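Cotton or wool rag rug for a mudroom?
5 replies · 124 views · 3 min read

halliday_house
We're redoing the mudroom floor and I want a striped flatweave by the back door. Jasetti has a cotton one I like, but the shop in Plornamton says wool or nothing. Two kids, one dog.

ronia22
Wool. Cotton soaks up mud and stays damp. Mine lasted one winter.
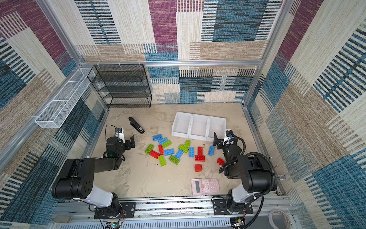

The one I bought after that is still going, and I only shake it out on the porch.

tacksandtwine
Disagree. Cotton goes in the washer and wool doesn't. I'd buy two cheap cottons and swap them.

ronia22
A wet cotton rug that size is heavy – it threw my washer off balance.

tacksandtwine
Then get a smaller one. I'm not spending $300 on something the dog sleeps on.

halliday_house
Leaning toward cotton and a good pad. Will it shrink?

tacksandtwine
A little, the first wash. Cold water, hang it over a rail.

pinefloor
Get dark stripes whichever you pick. Cream shows everything by September.

Share (3)
Back to top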